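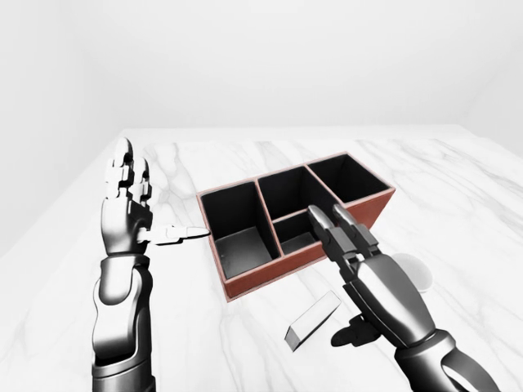

Comparing Two Hand Controllers in Simulation

During May, our group continued its review of controllers for humanoid hands. The review is carried out in simulation, with a full set of five-fingered hands on both arms. Two controllers were considered. The first, Kostix, sets a target for each finger joint. The second, Daza, sets a target for the fingertips and works out the joints from there.

The test task is a plain one. A small white block lies on a marble tabletop, near a desk organizer, and is to be picked up and placed in one of the compartments. Each controller was given 40 attempts from the same starting poses. A further 31 attempts were set aside after a fault in our logging, and they do not count toward the results. The left hand keeps an upright pose, and the right hand does the reaching.
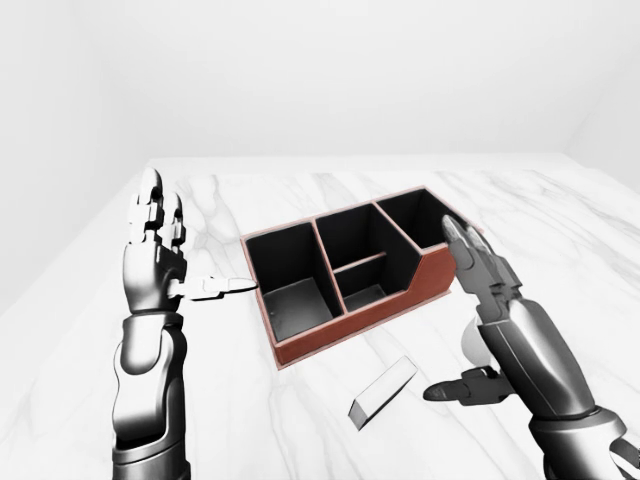
Both hands beside the organizer, with the block on the table in front of it.

Kostix gave the steadier approach. The fingers stayed together as the arm moved, and the wrist showed little shake. Its weak point was the thumb, which often came in too high for an object this flat. Daza placed the thumb better – it could be brought low over the table with few corrections – but it was slower to settle, and 4 of its attempts ended with a fingertip against the wall of the organizer.

Neither controller can be recommended for every use. For flat objects on a hard surface, the author prefers Daza at a reduced arm speed. For taller objects, Kostix remains the default in our Girkolach setup.

Camera placement is still under review. A lower view would make it easier to judge the gap between thumb and table. The next round will use the Cleltham arm model with the same organizer and block.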